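Notebook > Kitchen bench > Smoke and cure

February 18, 2023
Brine trials, batch 10

Great day on the bench. The pork shoulder from Greenwood came in at 143 ounces before trimming, with a fat cap so even I hardly had to touch it. Split it into 2 pieces, one for the old wet brine and one for the dry rub Ryan Kettle keeps pushing (brown sugar, coarse salt, mustard powder, a lot of black pepper). I was ready to be stubborn about the wet brine. Less sure now!

Wet piece: skimmed, patted dry, rested on the rack. Surface went nice and tacky. Dry piece: darker, firmer at the edges, and the smell of the mustard when I opened the fridge was terrific. 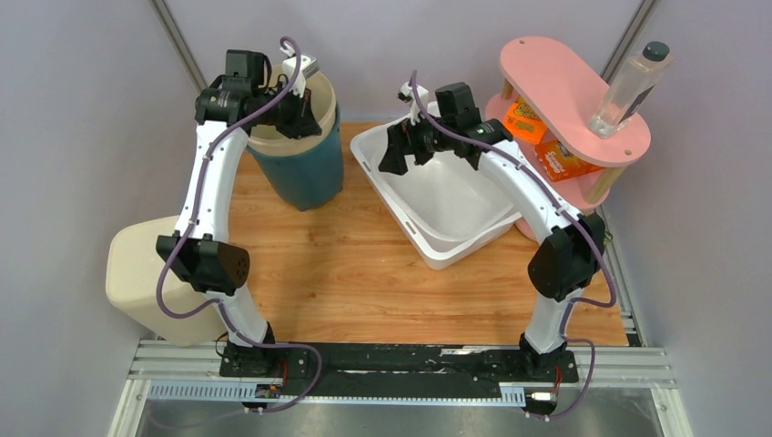 Smoke

Cherry chunks, small fire, lid vents half open. Held 224 degrees on the grate the whole morning with hardly any fussing, and that's the best I've ever gotten out of the Hurnik. Callum Haworth says to stop lifting the lid. He's right and I lifted it anyway, twice.

Dry piece took color first. The bark set up before the stall and stayed put when I pushed on it with the tongs. Wet piece stayed paler but wow, the slices near the bone were juicy. The salt is more even in that one too, all the way in. 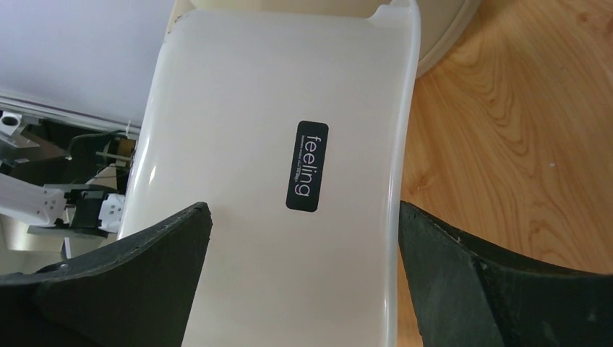 The rub still needs less sugar. A couple of corners went bitter where it pooled, so next time I'll cut it by a third and put the difference into paprika. Also want to try the Cavis vinegar as a mop, thinned with apple juice, only in the last hour.

For March: same cut, dry rub on both, one with the mop and one without. Callum, please leave your thermometer here, mine reads high. Ryan, bring more of that mustard powder, the jar is down to dust.

Leftovers are in the fridge, bottom shelf. Try the dark one with pickles!

3 shares | 2 comments

Plolora Test Kitchen | Contact | Back to top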